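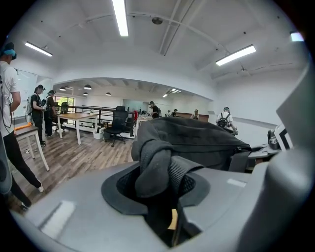 Left gripper camera, black fabric item over the opening.

Brendale: two hand-held grippers versus soft black things

README for the bag-handling part of the Brendale comparison. Maintained by Tudur James, who also gets the complaints.

What this is

A set of recordings made to find out which finger and camera settings cope best with limp, dark, badly behaved objects. Rigid objects were covered in an earlier set called Istis, where every combination did well and we learned very little. Somebody then suggested bags. Progress since has been slower and much more interesting.

The set holds 121 recordings. Each one has three video streams: one from the head of the wearer and one from each of the two hand-held grippers. No arm is involved at this stage. People do the moving, the grippers do the holding, and the arm gets its turn once we know which settings are worth its time.

If you came looking for the folder with the cups and boxes, you want Istis. It's lovely in there. Everything keeps its shape.

What was compared

Two finger settings, which we call Dornico and Grasso after the people's files they were first saved in (neither file had a sensible name).

Dornico: softer curve, wider contact. Good on straps and on anything with a bit of padding. Tends to gather up more cloth than you asked for, so that a request for one corner gets you a corner and a generous helping of the middle.

Grasso: stiffer, narrower contact. Good on zip pulls and seams. Will let go of a thin nylon panel with no warning and no shame.

Two exposure settings were also tried on the gripper cameras, "room" and "near". Room keeps the background readable and turns a black bag into a hole in the picture. Near shows the folds and zip teeth properly and lets the ceiling lights do as they please. We now use near for everything in this set. Files with room in the name are kept for people who like to check.

How a recording goes

The wearer sits at the small table with the bag laid flat. They take hold of two corners, lift, fold or turn the bag as the task sheet says, put it down and open both grippers. A recording ends when both grippers are clear of the bag. If a strap is still caught in a finger, the recording hasn't ended, however much the wearer would like it to have.

There are four tasks:

lift_flat: pick up by the two near corners, hold, set down
half_fold: bring the near edge over to the far edge
turn_over: bag ends up the other way up, straps included
strap_clear: move the loose strap off the bag and leave the rest alone

Turn_over is the one that separates the settings. Strap_clear is the one that separates the wearers from their good mood. 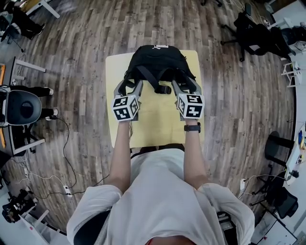

Head view, both grippers on the near corners of the backpack. Markers visible on both cubes.

Tracking

Each gripper carries a white cube with square markers on it. The head camera finds the markers and works out where the gripper is. With several faces showing, position is steady enough to use as it comes. With one face showing at a steep angle it jumps about, and you'll see the gripper twitch in the plotted path in a way that no human wrist could manage.

Things that make tracking worse, in the order we met them:

- Turning the wrist inwards until the cubes face each other
- Leaning over the table to see what the far corner is doing
- Lifting the bag high enough to hide a cube behind it
- Sleeves

Frames where a cube is lost are flagged in the track file. We don't fill the gaps. An early version did, very smoothly, and produced a path straight through the tabletop.

Results so far

Read these as a progress note. Fifty of the recordings have been scored by hand and the rest are waiting for someone with a quiet Saturday.

Of the 50 scored, 16 count as failed. Most of those are turn_over with Grasso fingers, and nearly all of those go wrong at the same moment, when the weight of the bag shifts and the nylon slides out. Dornico fails less often and more slowly. It keeps hold of the bag but ends up holding the wrong part of it, and the wearer then spends almost 30 seconds getting out of trouble. We score that as a pass with a note. There has been some discussion about this and there will no doubt be more.

Half_fold is close to even. Lift_flat is even, and we only keep it as a warm-up.

Mixed settings (Dornico left, Grasso right) were tried in November on the grounds that nobody had a reason not to. They did rather well on strap_clear. They're in the mixed folder and haven't been scored.

The gripper cameras

These sit low on the gripper body and look out past the opening. You get a very good view of whatever the fingers are dealing with and a wide view of the room whether you want it or not.
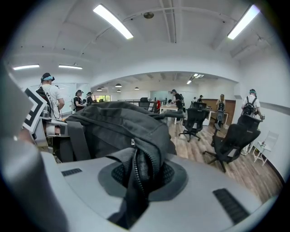 Gripper camera, zip in clear view, marker at far left.

For cloth, the useful part is the middle of the picture, where zip teeth and strap edges give the model something to hang on to. Plain black panels give it almost nothing. If you are training on these streams alone, expect it to be confident about zips and vague about everything else.

The rest of the office is usually going about its business in the background, often with headsets and backpacks of its own. If your method crops or masks, mask first. A black bag near the camera and a black chair further off have fooled two of our segmenters, one of them repeatedly.

Known problems

The left and right streams in the first batch were swapped. They've been renamed. If your left hand seems to be doing the right hand's work, pull again.

Timestamps drift between head and gripper streams on the longer recordings. Use the sync file. Don't line them up by eye.

Cables at the wrist sometimes drag on the bag. Those recordings have cable in the notes column.

The word "corner" in the task sheet was read in different ways by different wearers. A rounded backpack doesn't really have any at the top. The sheet now says "near corners" and includes a drawing, which I did, sorry.

Still to do

Score the rest. Run the mixed fingers on turn_over. Try a bag that isn't black.

Changes to the scoring sheet go through Tudur. Changes to the sync script also go through Tudur, and please run it first.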